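Putetti – notes on wood finishes for small home projects

About this collection

Putetti is a small set of notes about oils, waxes and varnishes for indoor furniture. I started it in June, after I spoiled a shelf by putting the second coat too early. It is a plain text file with one record per test. You can read it with any spreadsheet program.

What is inside

The file has 89 records. Each record has these fields:

board: short name of the test piece
wood: species, if I know it, otherwise "unknown"
grit: last sandpaper used before the finish
product: oil, wax or varnish
coats: number of coats
wait: hours between coats
remarks: free text, sometimes long

The field "remarks" uses words for the grain: straight, wavy, arched. Please keep to these words if you send new records.

Pale wood, with straight or wavy lines and rounded arches:

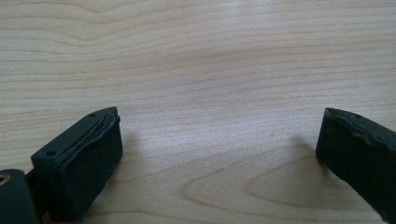
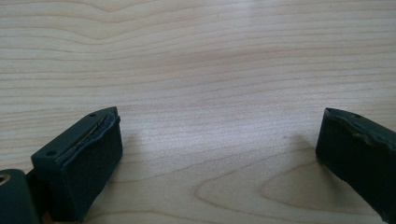
How the tests were made

All boards were sanded first with 80 grit and then finer. I wiped the dust with a dry cloth and put the first coat in the morning. After 15 minutes I removed what was left on the surface. For 40 of the records the waiting time was written down the same evening, the others come from my older notebook and may be less exact.

Known problems

Old records from Vurnport give the wait in days. I changed them to hours, but I did not check every line.
The name Prokex appears in two spellings. Both mean the same wax.
There is very little about outdoor use, so please do not use the file for garden furniture.

Updates

The version called Rotich adds the field "wait" and removes the price, which was old anyway. The next one should have more varnish tests – at the moment oil takes most of the file.

License

Free to copy and change. Please keep the name of the collection in your copy.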